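Section 4: House Rules for Handheld Gripper Work

I'm Kenna Drummond, and I wrote this part of the Veltside guide. If you came straight here from the unboxing pages, go back and do Section 3 first - the rules below assume both grippers have already passed their jaw check. I'll wait.

Everything in this section applies to the two-handed table tasks (cups, bowls, lids, the small boxes). Wall tasks and floor tasks have their own section, and some of the rules there are different, so please don't mix them.

4.1 Before you pick anything up

1. Walk around the table once. You're looking for cables you could step on and chairs that have crept in too close. I like 900 mm of clear floor on the side where you stand. Measure it the first few times; after that your feet will know.

2. Put the black gripper cables on your side of the table, so they run from the grippers past your forearms and down over the near edge. Leave a bit of slack. If a cable gets tight when you reach for the far side, stop and fix it now.

3. Roll up long sleeves and take off anything that dangles. Bracelets are the usual offender, and I say that as someone who had to get a new bracelet.

4. Open and close each gripper five times with nothing in it. Both fingers should move together. If one lags, tag the gripper and swap it out.

5. Set out the objects for the task card. For card 70 that means the nested paper cups, standing upright in their holder.

Note: Paper cups are cheap but they don't last forever. Once a rim has a crease in it, the cup goes in the recycling, even if it looks fine from the other side.

4.2 Gripping paper cups

Cups are where most new people squeeze too hard, so I'm going to be picky.

1. Come in from the side with the jaws already open wider than the cup. Don't open them at the last second, you'll bump the stack.

2. Keep the gripper level. If your wrist is bent, move your whole arm (or your feet!) until it isn't.

3. Close slowly until the fingers touch the wall of the cup. Then stop for a breath.

4. Add only enough pressure to hold. If the wall starts to go oval, back off and start over.

5. Keep the hand that isn't working low and off to the side, jaws open, away from the cups. It's ready when you need it and it isn't blocking anything.
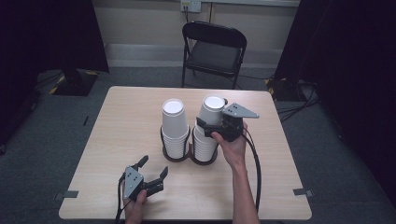
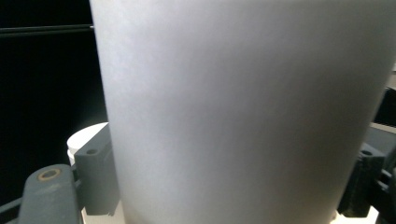 Cautions

Fingers and jaws. Hold the gripper by its grip only. Your free fingers never go between the jaws, even to pick out a scrap of paper. Set the gripper down and use the tweezers in the lid of the Jorneck case.

Pulling against the holder. Lift straight up. If the holder starts to come along with the cups, don't yank. Lower everything, let go, and steady the holder with the second gripper before you try again.

Loose screws. Look at the mounting plate at the start of each batch. If a screw has backed out, don't finger-tighten it and carry on. Tighten it with the driver from the Balogh kit and redo the jaw check.

Tired hands. I set a timer for 25 minutes and I mean it. Sore thumbs make sloppy grips, and sloppy grips make bad recordings that somebody else has to sort through later.

4.3 What counts as a good take

I argued about this one with Liesbeth Boersma for most of February, and what follows is the version we could both live with.

1. Start and finish with both grippers open and touching nothing.

2. One task per take. If you drop a cup, finish the motion calmly, put both grippers back at the start, and mark the take as "drop." Please don't delete it. We keep drops, and they get reviewed separately.

3. Don't hurry to make up for a slow start. Slow is fine. Jerky is a problem.

4. No reaching in with a bare hand during a take. If you have to touch something, end the take first.

5. Say nothing you wouldn't want on the audio track (yes, there is an audio track).

Note: Take numbers run on from the last person, so check the Plulent log before you begin. If the log ends at 1282, yours starts at 1283. We once had two people both start at 510 and it took me a whole afternoon to untangle them.

4.4 When you're done

1. Park both grippers with the jaws open. Leaving them closed puts a set in the springs.

2. Coil the cables in loops as wide as a dinner plate. Don't wrap them around the grippers.

3. Wipe the finger pads with a dry cloth. No spray cleaner, please - it leaves a film and the next person's cups will slide.

4. Write down anything odd in the log, even if it's small: a click, a sticky jaw, a pad that's starting to peel. Put your initials next to it so I know who to ask.

For bowls and lids, go on to Section 5.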